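About Samix

Samix supplies the Pakia hand-held gripper kit to companies and university departments that teach robots everyday manual tasks. The firm employs 11 people and ships kits each Thursday.

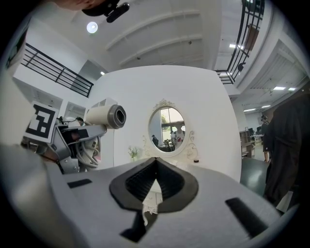

Lowri Pugh
Director of Customer Programs

Each Pakia kit contains two grippers, a carrying case and a printed setup guide. Kits may be purchased or leased, and every lease includes operator training at the customer's site. Requests for service receive a reply within 48 hours.
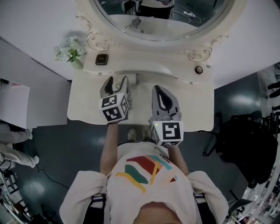

Operator training is offered at two levels, Standard and Bachmann. Both cover work at furniture of ordinary household size, such as a vanity with small items on the shelf beneath its mirror, with one gripper held in each hand. Course terms are available from our office on request.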